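Week 9 notes: Budgeting for a two-arm manipulation cell
Equipment Planning for Automation, Skarwood Polytechnic

Assignment 3 is due 30th September, and a good many of you have asked what I mean by "cost the task before you cost the arm," so I've written this up at more length than I usually would. Get yourself a cup of tea, it goes on a bit.

Most first drafts I mark begin with the robot. You find a lovely arm in the Hesitz catalogue, copy down the price, double it (two arms!), and then work backwards to a job it might do. I understand the temptation, I really do, because the arms are the fun part. But the person reading your proposal in a real organisation will want to know what the money is for, and a price list can't tell them that. So start with the job, in plain words, on half a page. What gets picked up? How big is it, how heavy, is it round, does it roll away when you nudge it? Where does it have to end up, and how fussy is the fit?

Our running case this term is packing a pencil case, which sounds like child's play and is a surprisingly good test of a budget. Thin things, stubby things, a hinged lid, shallow compartments. Have a look at the work before you read on, and jot down every item you think would need its own line in a quote.

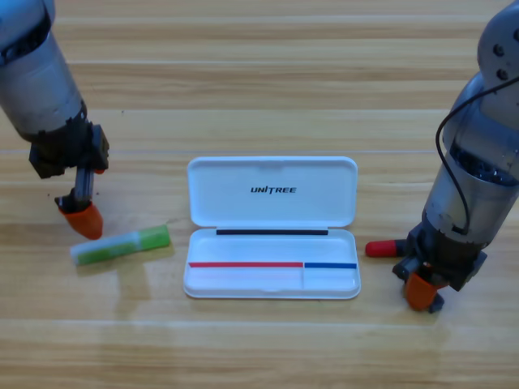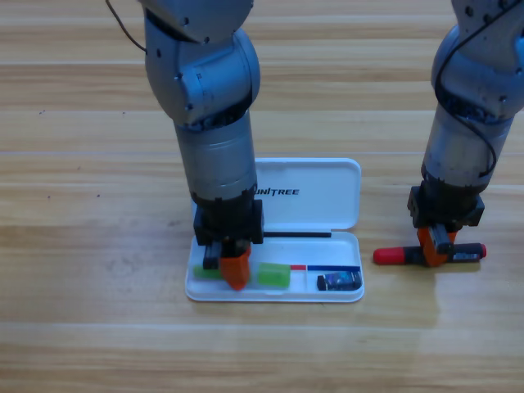
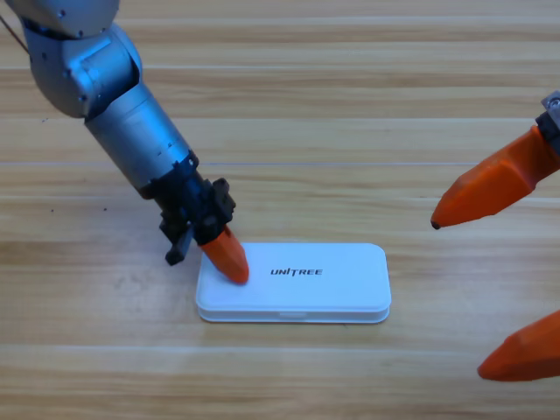
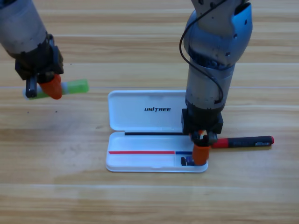 Two arms over one table, one case, a bit of stationery.

Now, to the list. I like to split it into four headings, and I'd be grateful if your assignment used the same ones, as it makes my marking a great deal quicker.

Capital. Arms, grippers, controllers, mounts, and the table. Please don't forget the table! A bench that flexes will cost you weeks of fiddling, and a shiny top can throw glare back at your cameras, so price a matte mat or some diffused lighting while you're at it. Check whether the gripper is included with the arm or quoted separately. In last year's Parsons exercise nearly half the class missed this and came in well under the true figure.

Consumables. This is the heading people skimp on. Soft fingertips wear, and they wear faster on small hard objects. For the Parsons exercise we allowed $1,467 for the year, covering fingertips, spare cables and replacement task objects, and I'd still call that lean. Buy your task objects in bulk, from the same batch if you can manage it. If the supplier changes the shape of a cap halfway through your project you'll have a new problem to solve, and you won't have budgeted for it.

Labour. Setup, calibration, programming or demonstration time, and the dull business of putting everything back where it started between runs. Reset time deserves its own line. Suppose a run takes 74 seconds and the reset takes 46. More than a third of your operator's paid hour is going on tidying up, and if you quoted on run time alone, you're short before you've begun. Work this out for your own task with a stopwatch and a friend at the kitchen table. It needn't be elegant.

Contingency and support. Freight, insurance, electrical work, guarding, a service agreement, and a sensible allowance for things going wrong. Ask each vendor what happens when a joint fails in the second year. Vanunen, our pretend integrator for the assignment, offers a return-to-depot plan and an on-site plan, and the cheaper one leaves you without an arm while it's away. Put a dollar figure on that idle time before you choose. Some of you will find the dearer plan comes out ahead, some won't, and I'm happy with either so long as I can follow your working.

A word about one arm versus two. A second arm doesn't simply double the bill. It adds shared-workspace planning, more cabling, more floor area, and a longer commissioning period. Against that, it may save you a fixture, if one arm can steady a part while the other does the placing. Cost both versions. Put them side by side in a table, same headings, same order, and write me a paragraph on which you'd recommend.

Timing matters too. Lead times stretch out terribly towards December, and an order that goes in late may well land after the money has lapsed. Get your approval dates on the timeline alongside the delivery dates, and include who has to sign off at each stage.

For the assignment, then: half a page on the task, the four headings fully costed, the one-arm and two-arm comparison, and a timeline. Appendices can hold your quotes. Show GST separately, and state the exchange rate you've used for anything priced overseas.

Readings for next week are in the usual folder. Bring your stopwatch figures to the tutorial, even if they're rough, and we'll go through them together.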